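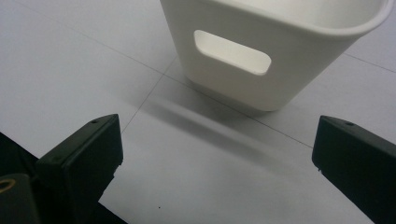 White plastic storage basket on a tiled floor.

Call for Participants: Household Storage and Tidying Study

Posted September 4, 2023

The Plorkby Center for Home Studies invites adults to take part in a study of how people sort, store and carry everyday items at home. The study is conducted at the Gourlay Street site in Zestville and will continue through April.

Participants will be asked to tidy a furnished room using baskets, bins and shelves of several sizes. Tasks include gathering clothing and small items from the floor, choosing a container for them, and moving the filled container to another part of the room. Participants then complete a short written questionnaire about their own storage habits -- what is kept in baskets, where the baskets stand, and how often they are emptied.

Eligibility

Applicants must be 18 years of age or older and must be able to lift a light basket from floor level and carry it a short distance. Renters and homeowners are equally welcome. Persons employed in the manufacture or sale of storage products are not eligible.

Time and payment

Each participant attends two sessions of 35 minutes, scheduled on separate days. Payment of $19 per session is issued at the close of each visit. Parking is available behind the building.

How to apply

Application forms may be collected from the front desk or requested by mail from the Plorkby Center for Home Studies, 389 Gourlay Street, Zestville. Please mark the envelope "Storage Study" and list the days on which you are available. Applicants will be notified in writing.

Participation is voluntary, and participants may withdraw at any time.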